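3. Crea tu primer programa de coaching en Menon

Si ya tienes la cuenta activada (apartado 2), esto es lo divertido. Yo monté el mío para los mandos intermedios de Porberg y me llevó una tarde, ¡con café incluido!

1. Entra en Programas y pulsa Nuevo.
2. Ponle un nombre que tu gente entienda. Yo puse "Liderar equipos, mayo" y listo.
3. Elige la duración. La plantilla trae seis sesiones y a mí me va de maravilla.
4. Sube la lista de participantes en CSV (admite hasta 270 filas por archivo).

Nota: si copias un programa antiguo, revisa los correos. A mí se me coló media plantilla de Lisalley y tuve que pedir disculpas a todo el mundo.

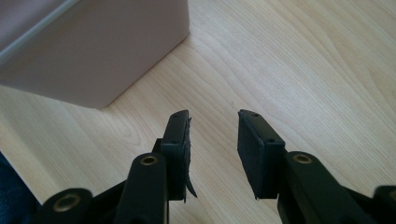

Tiempo de lectura: 6 min

5. Asigna un coach a cada grupo. Puedes arrastrar los nombres o usar el reparto automático, que yo solo uso con grupos grandes.
6. Activa la evaluación 360 si la tienes contratada. El cuestionario queda abierto 30 días y luego se cierra solo.
7. Pulsa Publicar.

Precaución: al publicar salen las invitaciones de golpe y no se pueden retirar. Haz antes un envío de prueba a tu propio correo, de verdad.

¿Te aparece el error 554 al enviar? El servidor de tu empresa está rechazando el mensaje. En Bovbridge lo arreglamos pidiendo a sistemas que autorizaran el dominio del remitente, y después pulsé Reenviar pendientes en la pestaña Invitaciones.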